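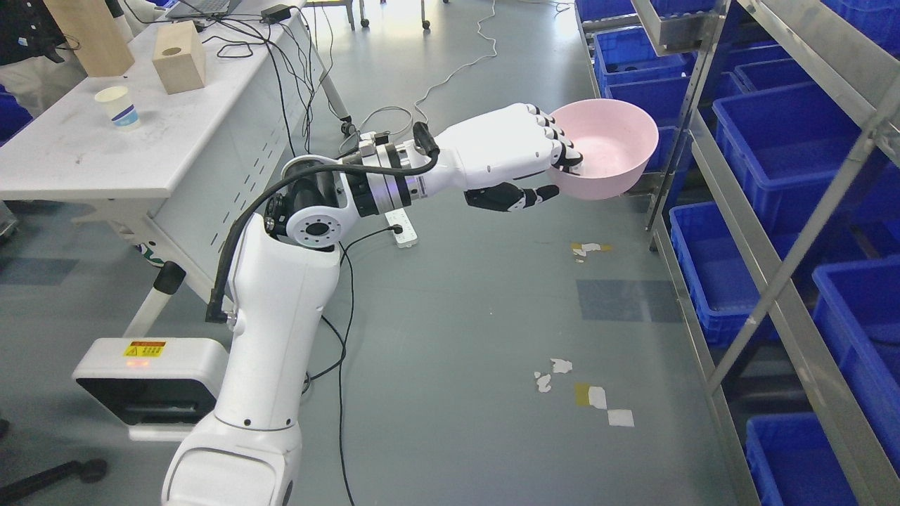

Pink bowl by the shelving, thumb underneath.

Working around the arm: our house rules, with a picture
9/5/25 by Birgit Hinrichs
6 min read

I've been promising a gallery page for the Fernness workshop since last November, and it has kept getting pushed back by actual work. So I'm starting it with one picture and the notes that go with it, and I'll add to it when I can. Most of you who write to me want to know how we run the place anyway — who's allowed where, what gets written down, what we do about cables — so that's what the notes are about.

They are our own rules for our own room. If you've got an arm of your own you'll need to do your risk assessment properly and read the maker's manual, and the published safety standards too, dull as they are. I read ours on a train to Clullby and had to go back and read the middle again on the way home.

The bowl

We do a lot with bowls and I'm fond of this pink one. It's plastic, it's deep, and it has a rim you can get fingers over. Our rule for things in the hand is that they must be safe to drop. Plastic, card, soft wood, cloth. No glass, no china, nothing with a blade, and nothing full of liquid while anyone is still learning the controls. Demetrio Olmedo wanted to use his own mug once (a heavy stoneware thing!) and I made him put it back in the kitchen.

The same goes for anything you'd be upset to lose. Borrowed items don't go in the hand at all.

The grip

Fingers over the edge, thumb below to brace. I like a hold where you can see from a couple of steps away what is keeping the thing up, and I ask people to say it out loud before they move the arm: "rim, thumb under". It sounds daft for the first morning and then everybody does it without thinking. If you can't say how it's being held, put it down and start again.

We also have a rule that you don't rescue a slipping object. Let it fall. Your hand has no business going in there to catch a bowl, and the urge to do it is very strong, so we practise standing still. I mean that, we drop things on purpose and watch people's elbows twitch.

Where people stand

Two people for every session. One runs the arm, the other has the stop button within reach and does nothing else — no phone, no tidying, no "I'll just move this". They swap when either of them asks to, and you don't have to give a reason.

Anyone else in the room can carry on at the tables, but they get told before the arm starts and again when it's finished. We used to do that with a light on the wall and people stopped noticing it within a week. A voice works better. "Arm live" and "arm off", and you wait until you've had an answer from everyone.

Reach is the bit visitors get wrong. They look at where the hand is now and stand clear of that, when they ought to be looking at where it could be with the arm stretched right out. We add around 50 cm to the full reach and nobody stands inside that while it's live. I've thought about marking it on the floor, but the working position changes too often and a wrong line is worse than none.

Labels and lights

If there's a yellow and black label on a machine, it stays on and it stays readable. You don't put tape over it or hang a coat in front of it. When one gets too scuffed to read we order another straight away and write it in the book.

Indicator lights I'm stricter about than I used to be. Before you touch anything you should be able to tell me what each light on your machine means, in each colour. Guessing from the colour gets you into trouble, as makers don't all use them the same way. Our newer units came from Tivia with a printed card for this and I've copied the idea for the older ones. Laminated, on a string.

Cables

Oh, cables. You'll see plenty on the floor in the picture, and there's a power strip down there under the arm as well. I have more rules about cables than about anything else and I'd like to have fewer.

Walk the route of each lead before the first move of the day, from the plug to the machine. Check the loops near the wrist have enough slack for the whole movement you've planned, and not so much that they can catch on a joint. Leads that cross a walkway get moved or covered. Never unplug a lead you haven't traced with your own eyes, and never ask someone across the room "is it this one?" and pull it on a nod.

Power strips: one strip into one wall socket, no strip plugged into a strip. Drinks stay away from them.

The floor

Paper scraps and bits of tape get picked up at the end of each session, when the arm is off. Tape is slippery and it also gets into casters, where it's a pig to get out. If you've put tape down as a marker, write on it what it marks and when it can come up. Unlabelled tape is rubbish and may be treated as such by whoever has the brush.

Anything on casters has its brakes on while the arm is live, chairs included.

The bins

I do love a blue bin. The rule is that a bin goes back on the shelf it came from, with heavy things low down. Nobody fetches a bin from a rack within reach while the arm is live, however quick they think they're going to be. Ask for a stop, get your bin, step back, call it live again. It costs you half a minute.

Bins don't go on the floor by a table either. I know they do. They shouldn't.

The book

Every session gets a line in the book: who, when, what was in the hand, anything odd. The odd things are what I'm after. A noise, a jerk, a joint that felt slow to start, a stop that somebody pressed and then felt silly about. We had a rule sheet once with 37 points on it and I don't believe a soul had read past the first page, me included. I cut it down by going through the book and keeping the rules that matched something that had happened or nearly happened to us. It's now 2 pages, one pinned by the door and the other by the stop button.

If you press stop, you're thanked. That's written at the top of the first page. It doesn't matter whether it was needed.

New people

First visit, you watch. Second visit, you're on the stop button with me next to you. After that we'll see! Some people are on the controls within the week and others are happier with the book and the button, and I need both. Our group is called Tazi, by the way, and you can say that when you write in so I know which project you mean. Demetrio keeps the list for the open mornings and he'll ask about your shoes (closed toes, flat, no exceptions) and whether your hair ties back.

Send me your own rules if you have some. I'm particularly keen to hear from anyone who has found a decent way of keeping leads off the floor in a room where the furniture moves every other day.

Contact: Birgit Hinrichs, Fernness workshop | © Tazi 2025 | Back to top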